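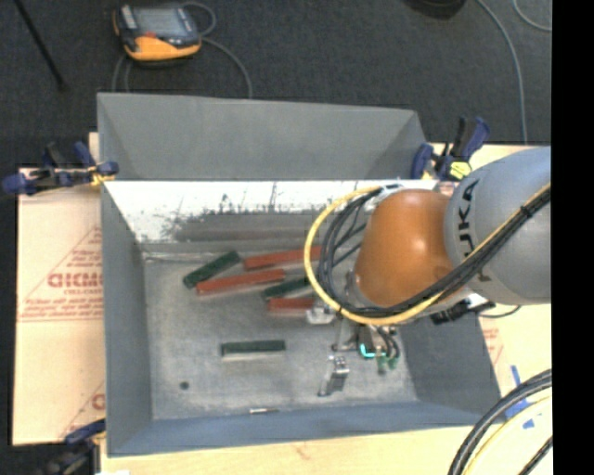 Figure 4. Picking cell with the KUKA arm over the bin, clamps on the rim, red and green blocks inside.

4. Getting the bin cell ready, and keeping it that way

Hi again. If you skipped straight here from section 2, please go back and do the network part first, because nothing below will work without it. I'm going to assume the Vukine controller software is up and your arm is mounted.

I wrote this part after Reto Danzer and I spent most of June setting up the same kind of cell at the Lositholm shop, twice, with two different sets of habits. We argued a lot. What's written down is what we both still do. Your own site rules and your risk assessment come first, always, and if they say something stricter than I do, go with them.

4.1 Before you power anything

1. Read the risk assessment for your cell. The whole thing, yes, including the appendix. If the gripper, the bin or the parts have changed, the assessment needs another look before you run.

2. Put your name and the program name on the cell card. One person has the pendant, and that's the person on the card. If you hand it over, change the card first and then hand it over.

3. Press every emergency stop in turn and check that each one shows up as active on the controller. Release them one at a time. I know it's boring. Do it anyway!

4. Check the guard door or scanner, whichever you have. A jumper left in the safety circuit from somebody's late-night debugging is a stop-work problem, so don't run until it's out and the circuit has been tested again.

4.2 Clamping the bin

A bin that creeps a little on every contact will make you think your camera calibration is bad. I lost a full afternoon to that once.

1. Set the bin on the board and line it up with your reference marks. If you use tape for the marks, pick a color that stands out from the board.

2. Clamp the rim at the corners. Get each clamp square on the rim before you tighten it, and keep the handles out of the arm's path. The picture shows three clamps, one at the left rim near the back corner, one at the right rear and one at the bottom left.

3. Push on the bin with your hand from each side. If it moves, loosen everything and start over. Adding one more clamp to a bad clamp job hasn't helped me yet.

4. Update the collision model with the clamps in it. Bars and handles too, since those are the bits that stick out. Frei ships a simple clamp shape in its parts library and you can stretch it to fit.

Note: Damian Rüegg likes to model each clamp as one fat box. It costs you some reach in the corners but it's quick, and for a first run I'd do the same.

4.3 Cables and hoses

Look at how the yellow cable and the black bundle run down the arm and loop around beside the orange joint. You need slack there so the wrist can turn, and slack is also what catches on things. So:

1. Jog each wrist joint slowly to both ends of the range your program uses. Watch the loops the whole way.

2. Nothing should pull tight, rub on the bin wall or drop below the gripper fingers. If a loop hangs into the bin at your lowest pick, move the tie points and try again.

3. Tie the bundle firmly enough that it stays together, but don't crush it. You should still be able to slide it a little by hand.

4. Tug gently on each air fitting with the air off. Then turn the air on and listen.

5. Check for anything lying over the rim of the bin. Connectors and thin wires belong in the collision model or out of the way, your choice, but pick one.

CAUTION: Turn the air off and bleed the line before you put your fingers near the gripper. A gripper can close on stored pressure even with the drives off.

4.4 First moves

1. Select manual reduced speed on the pendant. Stay in it for all of 4.4.

2. Stand where you can see the gripper and the full length of the arm, with a clear way out behind you. Don't get between the arm and a wall.

3. Drive to the home pose, then to the point above the bin, then down. Go down with the bin empty the first time.

4. Stop 10 mm above the floor of the bin and look at the fingertips from the side. They should be level with what the program thinks. If they aren't, fix the tool setting now. Please don't patch it with an offset in the pick routine, I've had to clean that up and it's miserable.

5. Put one block in the open middle of the floor and pick it. Then try one close to a wall. Leave the crowded stuff for last, with blocks lying at angles against each other.

6. Run 500 picks before you sign the cell off for unattended work. Watard, our old logging tool, writes a line for each one, so save that file with the cell card.

4.5 The pendant

Put it back on its holder when you're done. If it has to go on the floor for a minute, keep it away from walkways and coil the cable so it isn't a trip hazard. And never leave it live with the arm enabled while you go get coffee (I've been yelled at for this, fairly).

4.6 Regular checks

Every shift: clamps, cable loops, fingertips, emergency stops.

Every 2000 picks, roughly: take the bin out, wipe the floor and walls, look for cracks at the corners. Scratches and worn patches are fine for the arm but shiny spots can throw off a depth camera, so compare against your last reference scan.

After any collision, even a soft one: stop, write it on the card, check the tool setting as in 4.4 step 4, and have a second person look at the fingers before you restart.

Calibration of the camera is in section 5. Bring a ruler.

Related sections

Network setup for the Vukine controller
Camera calibration with the Frei target plate
Reading Watard log files
Changing gripper fingers
Cell card template (printable)
Lositholm setup notes, June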